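The 100-Night Sheet Trial, Examined

8/8/24

I have been sleeping on Movodora sheets since the start of the summer and I would like to report that they are sheets.

The company disagrees. According to the card in the box, they are a "sleep system." The system is a fitted sheet, a flat sheet and two pillowcases. I paid $361 for it after reading a lot of reviews, which I now suspect were all written by people who had owned the things for one night.

My complaint is mostly with the numbers. Every bedding company wants to talk about thread count, and the number keeps climbing. My mother's sheets never had a number on them at all and they lasted through four kids. A mill can twist several thin strands into one yarn, count every strand, and print whatever comes out on the label. So when Druken tells me its basic set is 300 and its fancy set is more than double that, I want to know what got counted. I wrote and asked. They sent me a discount code.

Divell was a little better. Their reply at least said "single-ply," though the person writing didn't seem sure what it meant and offered to find out. That was in the spring. Still waiting.

Then there's color. I like a busy fabric, blocks and stripes, dark reds next to blues, the kind of thing that hides a coffee spill. Almost all of the new brands sell you white, off-white, and a gray with a name like Fog. Patchwork prints have gone out of style, apparently, and I can't find one in a queen for any money.

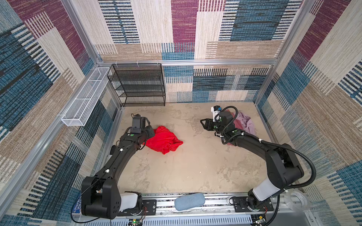

What I'd ask before buying

Is it single-ply? If they can't answer, I'd move on.

What does the return really cost? Movodora's 100 nights are free, except for a $9 "processing" charge I found at the bottom of the return form. Small, sure. It's also not free.

Who wrote the review? My friend Tien-fu Yip swears by Fung and has talked me halfway into trying them, but he also swears by a pillow full of buckwheat hulls, so I'm weighing that accordingly.

I'm keeping the Movodora set. They're soft enough and I already threw out the box. One corner of the fitted sheet pops off most nights — the left one, by the window — and I haven't found a card that explains that part of the system.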